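21 August 2026

Kitchen day, finally. I have been promising myself this one for weeks, and with Emerson Assunção coming for dinner tomorrow I couldn't put it off any longer (he opens drawers, he can't help himself).

Started with coffee and the radio and the big drawer by the stove. What a mess. Rubber bands, three dead pens, the instructions for the old Wallin toaster that we gave away, a birthday candle shaped like a 2. I kept the candle. You never know who's going to turn two, or twenty-two.

Under all that were the spoons, and that's what got me going on the utensil stand. I bought it at Olline on Wednesday for 11 dollars, marked down, and it had been sitting in its bag in the hall ever since. I do love it! It's a tall, skinny thing with a round steel foot like a shallow dish, a thin rod going straight up, and a ring of hooks at the top with a tiny silver ball over them. It looks a bit like something off a ship. I've wanted one ever since we rented that cottage in Lerstead, where everything hung up and you could cook a whole meal without opening a drawer once.

The spoon I care about most is the one with the light brown wooden handle and the shiny metal bowl. It's been rattling around at the bottom of that drawer forever, getting buried under the whisk, and it deserves better. So that one is my choice for the first hook, facing the stove.
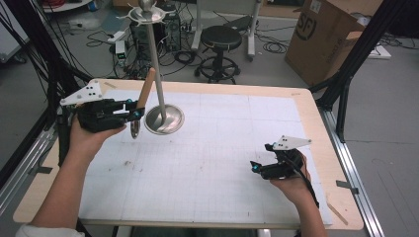 Afternoon

Lunch was toast and the last of the plum jam, standing up. Then the shelves, which were worse than the drawer. I found four jars of mustard seeds. Four! Also a tin of Stemach cocoa that I was sure we'd finished at Christmas, so there was cocoa, and a sit-down, and most of a crossword.

Still to do: wash the curtains, find a lid for the blue pot, and decide where the stand is going to live. By the stove it'll get splashed, but over by the bread box I'd have to walk across for every spoon. I keep going back and forth on it — probably the stove, and I'll just wipe it down on Sundays.

Emerson called at five to ask if he should bring dessert. I said yes before he'd finished the question. He's making the lemon thing.

Feet hurt. Bed early, and the curtains can wait until October if they have to.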